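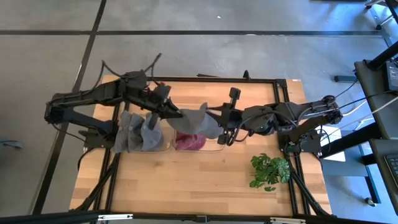
Start with the hats. I was asked to speak for twenty minutes on storing soft goods, and I want to spend most of it on caps, the item everyone in this room thinks they already know how to put away. There are two schools. One says stack them, crown into crown, in a leaning row. The other says one cap, one tray. The slide has some of each: gray caps overlapped in a row, and a crumpled pink cloth item by itself in a clear tray with half the tray going spare. Ask the room which they do at home. Wait for hands.

My problem with the row. It looks tidy on day one. Pull a cap from the middle and the rest slump. The Gamumora catalog shows rows like this on every page, and I have yet to see one photographed after a customer has been through it.

My problem with the tray. It costs space. Shirley Friesen priced it for her shop in May and came to 282 trays for stock that fit on 2 shelves when stacked. She bought 160 and stopped. Pause here, people usually laugh.

(If short on time, skip to the brim part.)

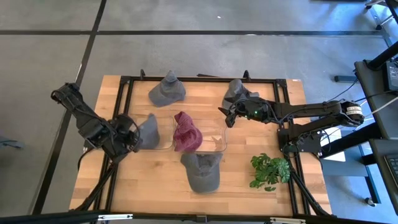

So what is a tray for? The Clenex people told me it "protects the shape." I asked from what. A washed cotton cap has a soft crown and it will crumple in a tray as happily as it does on a table. If you want the crown to stay up, you have to put something in it – tissue, a rolled T-shirt, another cap. The walls of a shallow tray do nothing for it. They keep one color away from another, and I'll grant that is useful if you sell by color.

Brims. The Ichikawa handout says always store brim down. Helmi Kemppainen says never. Both sound very sure of themselves, and when I wrote to ask how they knew, I got one reply, and it was about shipping rates. Read it out if the mood is right.

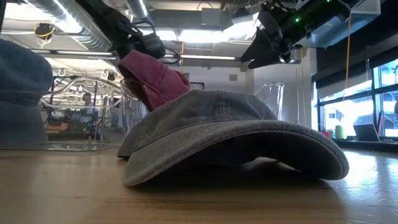
My own view, for what it's worth, is that the curve of a brim depends far more on the hands that wear it in than on the shelf. I can't prove that either. I would want the same cap kept both ways for a year before I told anyone "always."

Cost slide next. Zadov quoted me 909 dollars for a full wall of dividers. Leave the figure up and say nothing for a moment. Then ask who has thrown out a cap because it was stored badly – as against sweaty, faded or out of fashion. Take two or three answers, then questions.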